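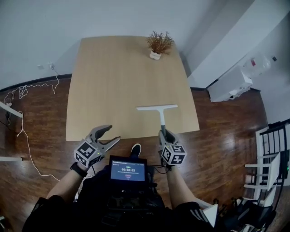 Trullow is a small town with one big employer, the Witora soap works, and every April the works opens its gates to visitors. I went this year with my neighbor Žydrūnas Kalniņš, who cleans windows for a living and has bought Witora soap for a long time. I buy it too, for my own windows and for a table of light wood, which I wipe with the soap and then pull with a white squeegee, always toward me. So I wanted to see where it comes from.

The bus from Talano takes 12 minutes and stops at the lower gate. At the door we received a hairnet and a paper with the rules. Photographs were not permitted inside, and rings had to go in a pocket.

The first hall is for boiling. There are three kettles, and the oldest one holds 2,000 liters. I expected a strong perfume, but the smell was more like warm candles and a little like wet rope. Our guide had worked there as a boiler before she moved to the office, and she explained the salt step very well. She showed with her hands how the soap rises and the heavy liquid stays down. It was loud, and the people at the back of our group asked her two times to repeat.

After this we walked to the cutting room. Hard soap comes out as a long bar, and a row of wires cuts it into 184 pieces. I could have stayed there longer. The trimmed corners go back to the kettle.

The liquid soap for glass is made in another building, called Kaewkla after the street behind it. This part was a bit disappointing, because we only looked through a window at the bottling line and it was standing still for the lunch break. Žydrūnas asked if hard water makes the streaks on glass. The guide said yes, mostly, and that many people also use too much soap.

The shop is near the exit. It accepts cards, but the coffee stand beside it takes only coins. I bought one bottle and a bag of the broken pieces, which are sold by weight. The last bus back to Talano leaves at 5:40 p.m.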